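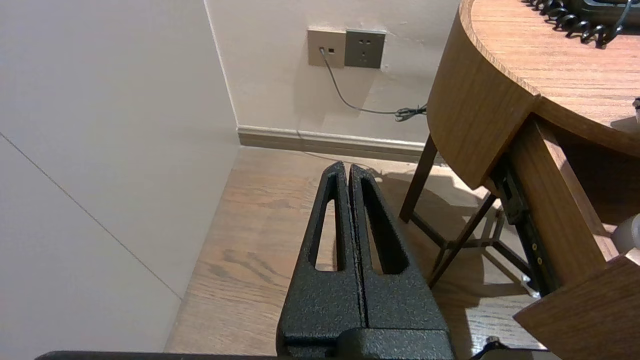 What am I doing about a new phone? Waiting until September, when Maren are supposed to bring out the one with the camera in the side.

11 February 2024

I spent most of this morning reading about it. Unai Sotomayor sent me the link last night with no message, so I take it he wants me to buy one and let him try it. The patent drawings show a small lens set into the long edge, just above the volume key. It would let you hold the phone flat, like a slice of toast, and film whatever is in front of you. I can see the use for that at meetings, and when I'm measuring up. I can't see what happens when you put a case on it.

My present phone is five years old. The battery was at 17 per cent by lunch and I had only used it for reading and one call to Olga. The shop in Dadville wants 139 pounds to replace the battery, which seems a lot for a phone they would give me 200 for. I asked if that was the price with fitting. The man said it was, and that they'd need it for two days.

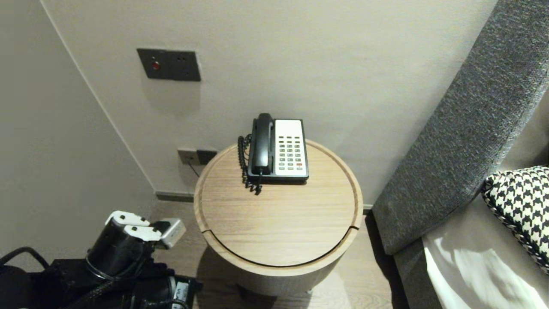

Two days is the difficulty. My bank code comes by text, and so do the Citgate messages about the door rota. Amparo Segura offered me her old handset for the time being, but it takes the bigger SIM and I threw away the plastic adaptor when we moved from Paterson Road. I'll ask Marcelino if he kept his. He keeps chargers, so he may keep those too.

After tea I cleared some space. There were over 412 photos of the same three walks, plus every receipt from the kitchen job. I moved the receipts to the laptop and deleted about half the walks. The phone still says storage almost full. Most of it is something called system data, and I couldn't find a way to open that or shrink it.

Ainhoa Robles rang at six. She thinks patents are no guide to anything – her last firm filed dozens and made two of them. She has gone back to a phone with buttons for weekends and says she doesn't miss the maps. I would miss the maps.

I haven't booked the battery. I'll ring Dadville tomorrow and find out if they can do it while I wait, first thing, before the bank opens. Must write down Olga's number on paper before then, and the dentist's.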